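Open day demo where robot takes a PC apart, what should I ask / is it worth bringing kids?

Asked by Taha Tawfik

Going to the open day at Gultico in May. They have a demo of robot arms doing computer teardown and parts sorting, slots are 20 min each. I fix PCs for a small school so I'm curious if this is real or just a show. Signup page says almost nothing. Has anyone been to one of these? What do you get to see, how close can you stand, any point asking the staff technical stuff? Also have two kids, 7 and 11. Parking?

3 answers

Answer from Brândușa Buzatu (marked as best)

Went last time, morning slot. Worth it if you like hardware, slow if you don't. Arms move a lot slower than you would. My husband wandered off to the coffee after one card.

The work at hand is ordinary stuff. Desktop tower on its side, panel off, and the arms handle cards, memory, CPU. Parts go in a printed tray with a place for each one, so get a spot where you can see the tray and not only the PC. I spent the first half on the wrong side looking at an elbow.
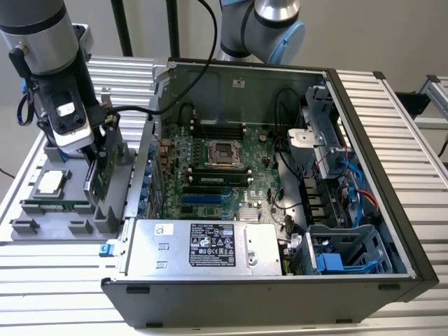 Green card on its way to the tray, CPU and a memory stick sitting in their holders.

Stuff I'd ask:

What happens when a card doesnt come out clean. Ours asked for a person after two tries, and the guy said thats the setting, it can be more.

Who makes the trays. Answer was they print them there, a new one for every mix of parts. Took them a few goes to get the memory slot tight enough.

How many machines. They told us 207 since they started, all donated office PCs. I thought it would be more tbh.

Does it do laptops. No. Lady laughed. Too many clips and glue.

Ask for Safta Manole if she's on, she knows the gripper side and doesn't mind dumb questions. The one with the microphone mostly reads off a sheet.

How close: tape on the floor, maybe two big steps back from the table. Theres a screen too but it had glare on it the whole time. Bring glasses if you use them, the parts are small.

Kids: 11 yes, 7 probably not for the full 20 min. There was a table with old parts they can touch, mine liked that better then the robots. No strollers past the tape.

Parking is behind the building, fills up early. I used the street by the Proltport warehouse, 500 feet or so and free.

Answer from Wayne Ouellet

its fine. bring water, hot in there. they let you take pictures but no flash

Answer from Tamara Stanciu

Adding to the above, I was at an afternoon slot and stayed for two. Second one was better, fewer people and they were doing graphics cards. Ask about those if you do PCs for a school. The small workstation ones like the Quadro K620 are what I'd want to see again, short board so not much to hold on to.

I asked whether pulled cards get tested. They go on a bench in the next room, you don't get to see it. Ask anyway, they might open the door. Ours was closed.

Also ask about dust. I clean everything first at home and figured they must too, but I was told they only blow out the worst ones. Didn't get a straight answer on thermal paste. Write your questions down, the Q&A at the end is like 5 min and one guy used up most of it on his own server.

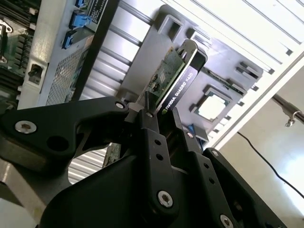

Do I need to book a slot ahead or can I just show up?

Book it. Walk-ins only get in if someone doesn't come, and they hold the spot till 5 min past the start. Confirmation email took a day for me, check spam. You give the number at the front desk, mine was 121, they don't scan anything.

Comment from Taha Tawfik

Thanks all, booked the late slot. Bringing the 11 yr old only. Will ask about the paste again

Comment from Brândușa Buzatu

Good luck, tell us what they say. And get there before the parking fills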